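Kit de poignet Nimon : notes après un mois d'utilisation

On m'a demandé plusieurs fois, en commentaire sous le billet sur l'étalonnage, ce que je pensais du kit Nimon. J'attendais d'avoir assez d'heures dessus pour répondre. Le kit est monté depuis juin sur notre plateforme à deux bras, et je n'ai pas l'intention de refaire la fiche du vendeur. Je passe donc vite sur le déballage.

Composition de la version double poignet, telle que livrée par Lurport, le distributeur : deux pinces à deux doigts, deux supports blancs avec leur capteur, deux câbles, un boîtier de liaison, un sachet de visserie et une clé de licence pour Lollix, le logiciel d'enregistrement et de rejeu. Pas de notice papier. Le PDF fourni décrit encore le support de la révision précédente, dont l'entraxe est différent. Wafula Kioko, qui a fait le montage avec moi, a mesuré avant de percer l'adaptateur et il a bien fait.

Montage mécanique

Comptez une demi-journée pour les deux poignets, adaptateurs compris. Le support se fixe avant la pince, ordre que le PDF inverse. Les vis de la bride sont accessibles avec une clé courte seulement. Au-delà du couple indiqué, le support fléchit légèrement et l'orientation du capteur change ; nous avons dû refaire l'étalonnage du côté droit après un serrage trop généreux de ma part.

Le câble est le point faible de l'ensemble. Il sort vers l'extérieur du poignet, sans serre-câble intégré, avec une longueur prévue pour un bras plus grand que les nôtres. En rotation complète du dernier axe, il finit par tirer sur le connecteur. J'ai limité la course dans la configuration, ce qui suffit pour des tâches sur table. Pour de la prise en bac profond, il faudra router autrement.

Réglage des doigts

Les doigts sont en biseau, avec une extrémité assez fine pour passer sous un bord de boîte. L'écartement se règle dans Lollix, par pince, avec une ouverture codée de 0 à 1000. L'échelle n'est pas en millimètres et la correspondance n'est pas tout à fait linéaire près de la fermeture. Gunārs Lūse a écrit une petite table de conversion que je mettrai sur le dépôt quand il aura fini de la nettoyer.

Premier réglage à faire : la consigne de serrage. La valeur d'usine est trop élevée pour les canettes et les gobelets. Je l'ai baissée par paliers jusqu'à ce que la canette glisse, puis remontée d'un palier. C'est une méthode rustique, mais la mesure de courant remontée par la pince est trop bruitée pour faire mieux sans filtre.

Deuxième réglage : le temps d'attente après fermeture. Lollix considère la prise acquise dès que la vitesse des doigts tombe à zéro. Avec un objet cylindrique légèrement désaxé, les doigts marquent un arrêt, puis l'objet se recentre et ils repartent. Si le bras lève à ce moment-là, l'objet pivote. J'ai ajouté un délai fixe dans le script de tâche. Edwige-qui-lit-tout va me dire qu'il existe un paramètre pour ça dans le menu avancé ; il existe, il est ignoré en mode bimanuel.

La tâche de référence

Pour comparer les réglages, j'utilise toujours la même tâche : une boîte en plastique transparent posée au milieu du plateau, une canette à déposer dedans. L'autre bras doit pouvoir tenir la boîte si elle se déplace. C'est volontairement banal, avec deux difficultés : la canette est brillante, la boîte est transparente, et le plateau clair n'aide ni pour l'une ni pour l'autre. 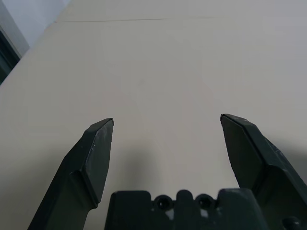 Vue au poignet, pince ouverte, puis vue de tête avec la canette dans la pince gauche.

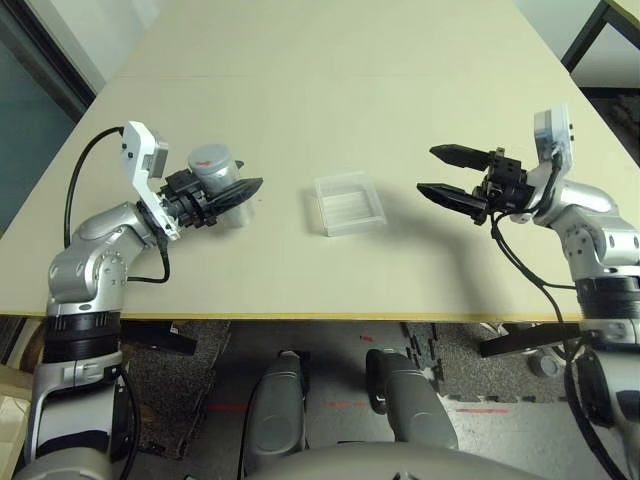
J'ai fait tourner cette tâche par séries de 13 essais, un réglage par série, sans retoucher l'éclairage entre deux. Je ne publie pas de taux de réussite : les séries sont trop courtes pour qu'un écart entre deux réglages veuille dire quelque chose, et la position de départ de la canette est remise à la main. Je m'en sers pour repérer les modes d'échec, pas davantage.

Trois modes d'échec reviennent. Le plus fréquent est l'accrochage du bord de la boîte par le bas de la canette, à la descente. Il vient d'une erreur de hauteur, elle-même due à l'estimation de profondeur sur le plastique transparent. Une hauteur d'approche plus généreuse le supprime presque entièrement, au prix d'une trajectoire plus longue. Le deuxième est la rotation de la canette à la levée, traitée plus haut. Le troisième est une ouverture trop rapide au moment du dépôt : la canette touche une paroi et entraîne la boîte. Dans ce cas, le bras libre devrait intervenir, et la détection du déplacement arrive souvent trop tard.

Le logiciel

Lollix s'installe sans difficulté sur une machine Linux récente. L'enregistrement se fait par épisodes, avec les vues de poignet, la vue de tête si on en déclare une, les positions articulaires et l'état des pinces. Les fichiers sont lisibles sans passer par l'outil du fabricant, ce qui a pesé dans notre choix. L'horodatage est correct entre les deux poignets. Entre les poignets et une caméra tierce, j'ai relevé un décalage pouvant aller jusqu'à 8 ms, stable au cours d'une session et différent à chaque redémarrage. On le corrige au chargement, à condition de savoir qu'il est là. La documentation n'en parle pas.

Le rejeu est moins abouti. Il reproduit fidèlement les positions, mais il ne vérifie pas l'état initial des pinces. Si l'une d'elles est fermée alors que l'épisode commence ouvert, elle s'ouvre brutalement à la première trame. Kadri Laur a ajouté une étape de mise en configuration avant chaque rejeu, une dizaine de lignes de Python. Je conseille de faire la même chose avant de laisser quelqu'un approcher les mains du plateau.

L'interface web, enfin, sert surtout à vérifier que les flux arrivent. Elle se fige après quelques heures d'affichage, sans conséquence sur l'enregistrement. Un rechargement de page suffit.

Support et pièces

Un connecteur de poignet a lâché au bout de deux semaines, côté droit, à l'endroit prévisible. Lurport a renvoyé un câble sans discuter. Indrek Org, chez eux, m'a confirmé par courriel qu'une version à sortie coudée était prévue, sans date. Les doigts sont vendus à l'unité, contrairement à ceux de Žukauskas, vendus par paire et avec la visserie.

Puisque la comparaison revient souvent : nous avons eu la pince Žukauskas en prêt avant de commander. Elle est plus lourde, mieux finie, et son retour d'effort est exploitable tel quel. Elle n'a pas de support de capteur, il faut le dessiner et l'étalonner soi-même. Pour un poste qui manipule des pièces rigides toujours identiques, je prendrais la Žukauskas. Pour de la collecte de démonstrations avec des objets variés, le support du Nimon fait gagner assez de temps pour compenser le reste.

La licence Lollix couvre deux postes. Au-delà, il faut passer à l'offre de laboratoire, dont le tarif n'est communiqué que sur devis. Evie Bellamy a fait la demande pour notre deuxième plateforme et attend toujours la réponse.

Ce que je changerais

Un serre-câble sur le support, une notice à jour, et une consigne de serrage d'usine plus basse. Dans le logiciel, la prise en compte du délai de fermeture en mode bimanuel et un contrôle d'état avant rejeu. Rien de tout cela ne demande de revoir le matériel en profondeur.

Je garde le kit. Prochaine étape : des doigts avec un revêtement plus tendre, que Gunārs doit mouler cet été, et la même tâche avec un fond plus sombre sous la boîte. Les scripts de tâche et la configuration de limites d'axe sont déjà sur le dépôt, dans le dossier « poignets ». Si quelqu'un a réussi à faire fonctionner Lollix avec une caméra de tête déclenchée par signal externe, je suis preneur de la configuration.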